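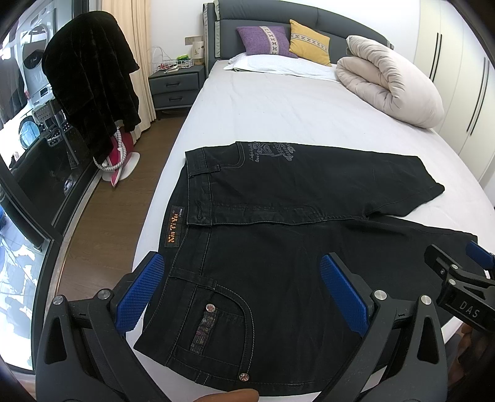
Mending notebook, May, after lunch

Black jeans, Nin Ti Ya label

Got these onto the bed and folded lengthwise so I could have a proper look at the back pocket before the light went. What a pocket! Light contrast stitching the whole way round, a little woven tab with purple and grey in it, and a pinkish floral star on each of the two rivet buttons (one up near the opening, one right down at the lower tip, a spot I'd never have thought of). I want to borrow that for the Clirnden apron.

Label on the waistband is leather-look with orange lettering. Have not tested how it takes an iron, so press from the inside with a cloth over it and keep well clear of the grey print near the hip. Lost a lovely floral print to a hot iron last winter and am still cross with myself.

Thread: the Jostorwood topstitch in the pale colour is my best guess for matching the pocket. There's a 300 m spool in the second drawer, hardly touched. Needle 100, long stitch. Aidan Ó Ceallaigh reckons I should go down a size on black denim but I like a bold line, so we'll each do a sample and compare.

Folding, for the shelf: lengthwise first, back pocket facing out, then hem up to the waistband, then once more. Pairs done this way stand up by themselves in the Cabrera box and I can read every label without pulling the lot out. Got 13 pairs in there yesterday, so chuffed.

Cushions: while I was in the room I had another look at the patterned bands on the purple and the mustard ones. The cross-stitch on the beige band would be gorgeous as a pocket tab. Charted a scrap of something similar at 137 stitches, roughly an evening's work if the kettle stays off.

To do
Press cloth out of the wash
Pale topstitch sample for Aidan
Ask at Giltov whether they carry floral rivets in small packs
Graph paper, the fine colour pencils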